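Mirwood Family Law Clinic
Minutes of the November meeting

Present: Coralie Mahuika (chair), Khalil Karam, Dimas Pillai, Heather Hollis
Apologies: Tipene Te Moana
Meeting opened at 5:40 p.m.

1. Previous minutes
Accepted with one correction. The session on custody paperwork was held at the Ukura office, not Kereama.

2. Intake
Khalil reported that the waiting list for a first appointment is now 3 weeks at Hernden and shorter at Ukura. Most new callers are asking about guardianship of a grandchild or about changing an existing child support order. Several had been told by family members that a signed note between the parents was enough. Intake staff will keep telling callers that only the court can change an order, and that payments stay due until it does.
Heather asked whether callers could be offered Ukura first. Agreed, if they can travel.

3. Guardianship packet
Dimas has redrafted the packet. It now has the consent form at the front and the notice instructions on a separate sheet. Coralie wants the part about temporary guardianship moved ahead of the part about school enrollment. Heather pointed out that page 6 still uses the old filing address. Dimas to fix both and send the packet around again. Print run of 400 approved.

4. Fee waivers
Discussion of applications being returned by the clerk. The usual problem is missing proof of income. Khalil will add a line to the appointment letter asking clients to bring recent pay stubs or a benefits letter. Clients with neither should still come in. 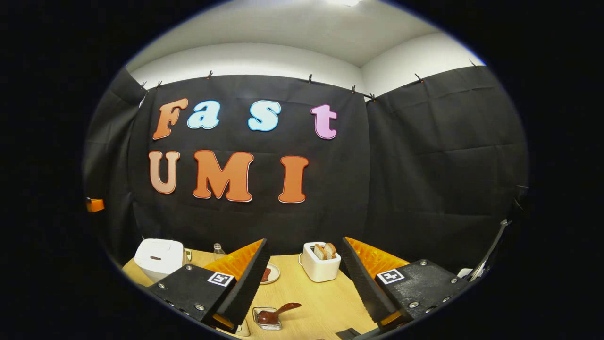

5. File storage
Closed files at Kereama need to be reviewed before the lease on the storage room is renewed. Heather counted 713 files, of which around 40 have original documents that should go back to clients. She will write to those clients first. No file is to be shredded until Coralie has signed the list.

6. Phone coverage
The Sunday message line will continue. Messages are to be returned by noon the next day. Tipene had asked by email to be taken off the rotation until his trial is over. Agreed. Dimas will cover.

7. Other business
Khalil asked who holds the spare key to the Hernden interview room. Heather has it.
Coralie reminded everyone to run a conflict check before booking the second parent in any custody matter, including when the first parent only called for information.

Meeting closed at 6:55 p.m.
Minutes taken by Heather Hollis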